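From: Murray Petrenko
To: Stustmont neighbors list
Date: 6 September 2018
Subject: Re: Paper lanterns for Founders Night

I've read Hortensia's message twice and I'm still not sold. I'm quoting it in full because the digest version chopped off the second half.

Hortensia Salazar wrote:
> Hi all,
>
> After last year's balloon release we found balloon scraps along the creek
> for weeks, and the horse people on Skemberg Road were rightly upset. I would
> like us to switch to floating paper lanterns for Founders Night this November.
> Ayana Mersha has found a supplier, Femis, that sells lanterns marked
> "fully biodegradable." They come in boxes of 1000, which would cover
> everybody with extras for the school.
>
> We would light them at the footbridge after the reading of the names and
> let them drift down to the pond. I think it would be lovely, and it lets us
> keep the part people care about, which is letting something go together.
>
> If there are no strong objections I will put the order in. The supplier
> needs a few weeks.
>
> Hortensia

Well, I have an objection, and I guess it's a strong one.

First, "fully biodegradable." Over what length of time? A two-by-four is biodegradable. So is my barn. I asked Ayana to forward me the product sheet and she did, same day, thank you Ayana. It says the paper breaks down "under suitable conditions." It doesn't say what those are. It also says nothing about the little tray the candle sits in, or the wax, or the wire that holds the top open. I wrote to Femis to ask about the wire and got a reply telling me they care deeply about the planet. I wrote back and asked about the wire again. No answer yet.

Second, the drifting. Has anyone stood on the footbridge in November and watched what the creek does? Most years it barely moves. A leaf dropped off the upstream side takes its sweet time coming out the other. I can see a few hundred lanterns bunching up against the culvert, soggy, some still lit, and the same six people in waders pulling them out the next morning. I was one of the ones in waders for the balloons. My knees have an opinion on this.

Third, and here I'll probably annoy some folks, I don't believe we need to let go of anything at all. The balloons only started with the bicentennial. Before that, Founders Night was the reading, the bell, and soup at the Assefa hall. Torbjørn Björklund can correct me, his family has been going longer than mine, but I don't remember anyone back then complaining that they had nothing to throw in the creek. We added a thing, it made a mess, and now we're shopping for a tidier mess. Why is dropping it not on the table?

I know the answer I'll get, that the kids love it. Maybe so. Kids also loved ringing the bell, and we stopped letting them do that because the reading ran long. Give them the bell back. Let each one ring it for a name. It costs zero dollars and there's nothing to fish out afterward.

If people really want lights, there are the glass jar lanterns in the closet at the hall. They were bought for the library opening and as far as I know have been used once. Set them along the path, light them, blow them out, put them back in the closet. Somebody should check how many have cracked — I haven't looked.

Last point, about money. The lanterns plus shipping come to 1208 dollars on the quote Ayana sent me. That's more than we spent on the soup, the bread and the printed programs put together last year. The celebration fund got through the summer in good shape and I'd like it to stay that way, with the hall steps needing work.

Ayantu Tekleab asked me outside the post office whether I was against Hortensia's idea or just against ideas. Fair question. I agree with her completely about the balloons and I said so back when it was not popular to say so. I'm against swapping one product for another on the strength of a word printed on the box. If Femis can tell us what the wire is made of, and if somebody will float 3 of these off the footbridge ahead of time and show me where they end up, I'll reconsider. I'd want to see them a week later too.

Until then I'd ask that the order not go in. "No strong objections" is a pretty low bar for something that ends up in the creek.

Murray
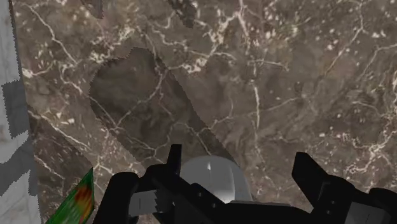
Brown-grey stone with pale veins, white marble to the left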